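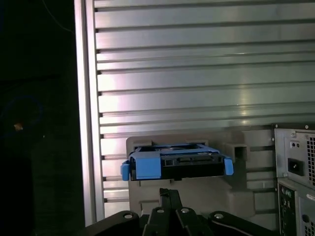 Aluminum slats and frame post, Odumley.

Saving beans with Effie Niven
2024-08-10
By Bình Vương

Effie Niven wants me to hear a bean before I look at it. She tips a dried pod next to my ear and shakes it, and the seeds rattle like a baby's toy. "There! That one's ready," she says, already reaching for the next pod, which makes no sound at all. "And that one needs another week on the plant. You can learn this in five minutes and then you have it for life."

I had come to Odumley to talk about seed saving in general, and I did get that, but mostly I got beans. Niven grows 323 kinds of them, and she will talk about any one you care to point at. Her favorite this year is a small tan climber with a maroon splash around the eye. It goes by the name of Cludholm, after the valley where her grandmother's neighbors grew it.

"My grandmother had it in a sugar tin," she says. "No label, no date, nothing. My mother was going to make soup! I was nine years old and I asked if I could plant one first, and she said I could have six. Four came up. Everything I have of that bean comes from those four plants."

She didn't keep it up without a break. She moved away, worked for a printer, lived in apartments, and let the tin go back into a cupboard. When she finally got a garden, 13 years ago, the beans in it were so old that she soaked every last one and hoped. "Two sprouted. I was dancing around the kitchen. My husband thought we'd won something."

What makes beans such a good place to start, she tells me, is that they do most of the work themselves. The flowers usually pollinate themselves before they're fully open, so the seed you pick in fall will nearly always grow into the same bean you planted. Squash are another matter. "Oh, squash will run off with anyone. I love them, but you have to tape the flowers shut and do the job by hand at six in the morning. Do beans first. Do beans for a couple of years and get cocky, and then try squash."

I ask what beginners get wrong, and she laughs and says they eat the best ones. The early pods look wonderful, so they go straight into the pot, and the seed gets taken from whatever is left hanging in the fall. Do that every year and you end up choosing for late, scruffy plants. Niven ties a strip of red wool to her strongest vines in the first weeks of summer, and nothing with wool on it goes near the kitchen.

Drying is the other thing. She leaves pods on the vine until they're papery, then shells them into shallow trays and lets them sit indoors for another few weeks. Her test is a hammer. "Put one on the step and hit it. If it shatters, it's dry. If it squashes, wait." After that the seed goes into jars, and the jars spend a few days in the freezer to deal with weevils. She lets each jar warm up all the way before she opens it, a lesson she learned by losing a whole jar of Rennie, a black runner bean, to mold.

She swaps by mail with growers she has mostly never met. Last November she sent out 427 packets, each folded from old calendar pages and marked in pencil. One of her steadiest partners is Gervasio Villalba, who grows on a windy hillside and reports back in long letters. "He tells me everything. How tall, how many days, what his sister said about the taste. He sent one of mine back after five seasons and it was flowering a week earlier than my own. Same bean! It had just got used to his place. I think that is the most exciting thing in the world."

There have been losses. A yellow wax bean called Jidwood failed for her two summers running, and she had given her spare seed to a grower who had since quit. She wrote to everyone on her list. It was Wilma MacLeish, a woman she had traded with exactly once, who wrote back with a packet of 100 seeds and a note that said only "Thought you might be missing these."

"I cried at the mailbox," Niven says. "So now every variety goes to at least three people, in three different places. If you grow something good, give it away quickly."

Before I leave she presses a calendar-page packet into my hand – Cludholm, six seeds. She wants to know how many come up.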